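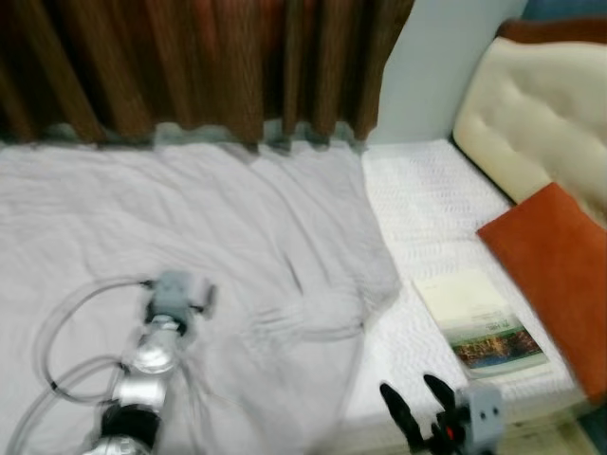
*Brown curtain, lavender-grey sheet. Still rumpled!*

May, 10.40am, dye notebook

Right, second go at the walnut bath, and I'm so much happier with it than the first (which came out like weak tea, sorry Sanaa). Used 300 g of husks this time, soaked overnight in the big Nurkside pan, then simmered for an hour with the lid off. The smell is dreadful. Window open, door shut, fan on!

Weighed the wool dry at 102 g. Alum first, rinsed twice, then in it went while the bath was still hand-warm. Pulled a test strand at twenty minutes and it was already a good toffee colour, so I left the rest in till lunch and had a sandwich on the step.

Sanaa El-Sayed wants to try a pinch of iron on half of it to get nearer the dark shade on the Brolevden card. I'm a bit nervous, iron made the last lot go scratchy, but we've got plenty of spare yarn so why not.

Bath topped up to roughly 2000 ml. Don't tip it out, please, there's another skein's worth of colour in there.

To get: pH strips, string for labels, more alum from Cluditz.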